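An afternoon at the Timalo open lab
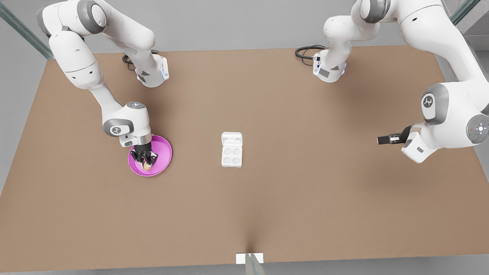 The two-arm table task in the simulator, with the right arm's gripper down in the pink plate.

So I finally made it to one of Timalo's open afternoons! I've been meaning to go since February, when I missed the last one thanks to a dead car battery. This time I took the early train, got there on 14th November with an hour to kill, and ate a very average cinnamon roll in the lobby.

The lab has two floors above a print shop. Visitors get a sticker and a paper map, and then you're pretty much on your own until the talks start. I went straight for the simulation room since that's what I do at work (well, a much smaller version of it), and I ended up staying there for most of the day.

Evdokia Margaritis was running the main demo and she was great. She talks fast, and she'll drop her slides the second somebody asks a good question. Her team writes the planning software for two-arm setups, and everything goes through their simulator, Osex, before it gets anywhere near hardware. She had a table task up on the big screen: two white arms, a plate with a little tan bread-like thing in it, and a small white container shaped kind of like an egg carton. The black fingers of the right arm were closed around the bread and the other arm was hovering with its gripper open. I loved that the arms had different grippers, a multi-fingered one on the right and a plain two-finger parallel one on the left. My planner at home would have a fit.

Her big topic was who gets the right of way. In their first version both arms planned on their own and a checker threw out any pair of paths that came too close. Simple, but it threw out nearly everything once the arms had to share the middle of the table. Now they plan both arms together for the short stretches where they might meet and separately the rest of the time. She said the average planning time on their benchmark went down by 70 percent. Somebody behind me asked about the worst case and she laughed and said "let's talk at coffee." (I was at coffee. The worst case is still bad!)

The other piece is called Skestix, and it's the scene shuffler. You give it a task file and it moves the objects, changes the lighting, nudges the cameras and spits out 1,000 variations while you go get lunch. Every failed run gets tagged by stage: reach, grasp, carry, release. The tagging was my favorite part of the visit. At my job we just have a folder called "bad" and it has gotten pretty big.

I got a turn at the replay tool too. You drag a slider and watch the planned path and the executed path drawn on top of each other, and you can click any moment to see what the perception side thought the object's pose was. On the run I picked, the pose estimate jumped 9 millimeters right as the fingers went around the object, probably from the hand blocking the camera. Evdokia said they freeze the estimate at that point now. I wrote that down twice.

Lunch was soup. The afternoon talk on Kiiskinen, their logging format, was in a tiny room with 44 chairs and no open windows, and I'll admit I drifted a bit. The short version is that it keeps all the clocks lined up and you can read it without installing half the internet. I grabbed the handout and I'll try the converter on our own logs this week.

If you go, bring a sweater for the simulation room, and sign up for the replay station early because the list fills up fast.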